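Home | Houses | Work with us | Guests | Contact

Seasonal housekeeper and breakfast helper wanted, Sellach guest house

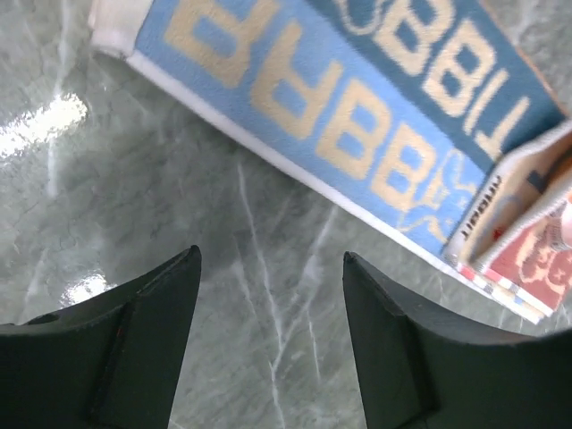
Cardboard box on a green-grey stone-like surface with white veins.

Sellach is a guest house in the village of Clanstead, on the road which goes up to the lake. We have 13 rooms and a small breakfast room with a view to the garden. The house belongs to the Michalík family, and I manage it for them since four seasons. We are looking for one person to join us from February until the end of the autumn.

The work has two parts. In the morning you help with breakfast from 6:30. You set the tables, cut bread and fruit, make coffee and tea, and clear everything when the guests have finished. After breakfast you clean the rooms together with one colleague. On a normal day you finish at 2:30 in the afternoon. When many guests leave on the same day it can be later, and we pay this time or you take it back in a quiet week, as you prefer.

What we need from you

You do not need a diploma for hotel work. We would like that you have cleaned or cooked for other people before, in a hotel, a school, a hospital, or a big family. You should be able to carry linen up the stairs, because the house has no elevator. Please be on time in the morning. Guests who go walking want to eat early, and they are not patient if the coffee is missing.

English is the language between us in the house. It does not have to be perfect, mine is also not. If you speak some German or Polish it is a help with the guests, but we will not choose only by this.

We have many old things in the house. The floors upstairs are wood and must not get too much water. The bathrooms are different one from another and some surfaces do not like vinegar or strong products, so we will show you what to use in each room. Please do not be afraid to ask two times. I prefer a question to a damaged table top.

What we offer

— A contract for the full season, with paid training in the first week.
— Five working days in each week, with 2 free days one after the other. The free days are not always the weekend.
— A room in the staff house, Belorell, for 200 per month with heating and internet included. It is seven minutes on foot. You share the kitchen and the bathroom with one other person.
— Breakfast and a warm lunch on working days.
— Work clothes, and we wash them. Shoes you bring yourself, please with a sole that does not slip.

The pay is 1,416 per month before tax for the first two months, and after this we sit down and speak about a raise. Tips are put together and divided equally between all who worked that week, the kitchen also.

Pets are unfortunately not possible in Belorell, as the other person has an allergy. There is a place for bicycles under the roof. The bus to the town goes every hour in the daytime, but the last one is at 7:40 in the evening, so a car is useful if you like to go out.

How to apply

Write to me a short letter with your name, what work you did before, and from when you can start. One page is enough. A photo of yourself is not needed. If you have a person who can say something about your work, please add the telephone number, and tell this person that I will call.

I answer to every letter, normally within one week. If we think that it can fit, I invite you for one morning in the house. You see the work, you eat breakfast with us, and we pay you for these hours and also the bus ticket. Two friends who want to apply together should please send two letters — we have only one place now, but a second may come free before summer.

Letters to Ľudovít Matoušek, Sellach guest house, Clanstead. You can also leave the letter at the reception between 8:00 and 6:00.

Contact | © Sellach Guest House, Clanstead | Back to top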